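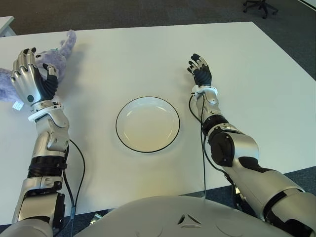

Unit 4: Portion Size and the Dinner Plate

Handout for the evening nutrition course, Meresthorpe Adult Learning

Most people judge how much they are eating by eye. The eye compares food with whatever surrounds it, so the same spoonful of rice looks large on a small plate and small on a wide one. This is a form of the Delboeuf illusion, which we covered briefly in Unit 2.

Terms for this unit

Portion - the amount a person chooses to eat at one time.
Serving - the fixed amount used on a food label. The two are often different.
Rim - the raised or flat border of a plate. A wide rim leaves less room for food than the full width suggests.

Worked figures

A serving of dry pasta in our class tables is 75 grams. A student who pours 59 grams is under by 16 grams. Work in grams throughout, and weigh pasta before cooking, as it takes up water in the pot.

What the studies show

Results are mixed. Early work reported that smaller plates cut intake. Later trials often found little or no effect, mainly where people could go back for more. Treat plate size as one factor among several - hunger, company and speed of eating also matter.

Before next class

Read chapter 10 of the course book. Keep a food log for one day and mark each item as a portion or a serving. Logs are due 14th August. Students at the Drovham site should hand theirs in at the front desk.

Unit 5 covers reading labels.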